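Speaker notes – lambing talk, Dusarside growers' evening

September | posted by the Halier flock office

Start on time, 2 doors at the back, keep one open.

Opening – who we are. 300 ewes, hill ground, all bred pure. Rams bought at Dikance mostly. Don't get stuck on prices.

Main point – condition score BEFORE the ram goes in. Hands on every ewe, not just a look over the gate. Thin ones onto better grass now. Fat ones, leave be.

Ram check – feet, teeth, testicles. Do it early enuogh to find another.

Say the bit about the 4000 dollar ram that went lame. Gets a laugh. Move on.

Scanning – mark singles and twins, feed separate. Norðdahl line throws more triplets, mention if asked.

Lambing kit – iodine, tube, colostrum, gloves, clean towels. Rub lambs hard, nose first. Weak ones under the lamp, then tube, then back to ewe. Dont skip the navel.

Questions. Then coffee.
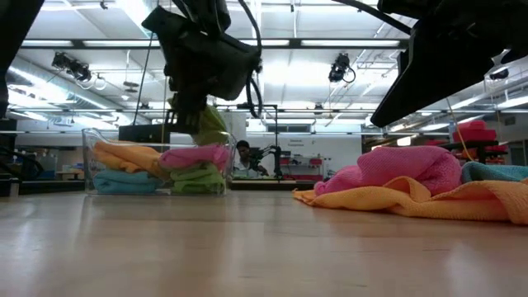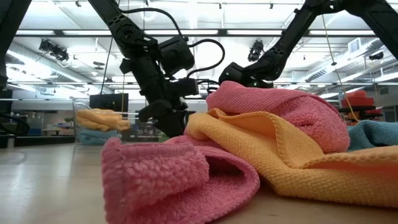 Towels, various colors.

4 comments | 2 shares

© Halier flock office – Contact – Back to top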